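I moved apartments in March, for the fourth time in this country. I want to write down what I learned about moving when you are alone and your family is one ocean away. It will be a long thread, sorry.

1/ First, the boxes. In my first move I bought the biggest ones, because I thought fewer boxes means fewer trips. Then I filled one with books and could not lift it even from one side. Now books go only in the small boxes, and the big ones are for pillows and winter coats.

2/ Write on the side of the box, never on the top. When boxes stand one on another you cannot read any top except the highest. I knew this already and still I wrote on the tops of the first six.

3/ I asked three companies for a price. Mukex wanted $1,136 for a studio on the second floor, without packing. Dando was cheaper on the phone, but the price grew with each email: stairs, fuel, "long carry." I had to look up long carry. It means the truck is parked far from your door.

4/ So please ask for the full price in writing, with the stairs and the distance to the truck included. I was shy about asking, as my English on the phone is weaker than my English on paper. Email is better for people like me. You have time to think and they cannot interrupt.

5/ In the end I took Mukex. Two men, very quick, one of them sang the whole morning. They put a blanket on my desk before I could ask for it.

6/ The new place is on Vasstead Street, above a bakery. People told me I would love the smell. I do love it, but the mixer starts at 4:30 and I was not told about the mixer.

7/ I bought earplugs at the pharmacy and they are fine. After two weeks I wake up only if I am already worried about something.

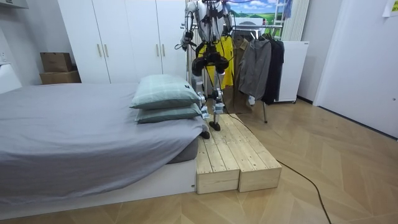
8/ About the deposit. Before you give back the old keys, walk through every room and film it slowly, with the oven door open and the closets open. Say the name of each room in your video. My old landlord wanted to keep $400 for "wall damage" and I sent him my film of the walls. He returned the money and did not write anything in the message, only the transfer.

9/ Also film the meter! I forgot this one and paid for some days of electricity that I think were not mine. I cannot prove it, so I paid.

10/ Changing the address takes longer than the moving. I made a list: bank, work, doctor, phone, library, insurance, the dentist I visited one time. The list came to 13 places and the slowest was the bank, where they sent the letter confirming my new address to my old address.

11/ A small thing, but pack one bag as if you go to a hotel for two nights. Towel, charger, soap, medicine, one pan, a spoon, toilet paper. My first night in the previous apartment I ate yogurt with the cap of a pen. I am not proud of it.

12/ What I would not carry again: old cables, the second kettle, a bag of other bags, and textbooks from my language course. The textbooks I carried through three moves and opened zero times. This time I gave them to the library on Pangilinan Avenue and the lady there was very kind about my notes in the margins.

13/ What I was glad to carry: my grandmother's tablecloth. It does not fit any table I ever owned here. I put it on the floor the first evening and ate my soup on it, and the apartment felt a little bit like mine.

14/ Somebody asked me if it is worth paying a company or better to ask friends. I have done both. Friends cost you pizza and also a favor, and you will be carrying someone's sofa in July. If you have few things and strong friends, ask them. If you have a washing machine, please pay.

15/ And the neighbors. In my country you bring something sweet when you move in. Here I was not sure - maybe it is strange? I brought cookies to the door across the hall anyway. On Monday the plate came back clean, with three lemons on it.

16/ If you know a good way to hang curtains without a drill, please write me. My landlord does not allow holes, and the tape kind fell down twice already.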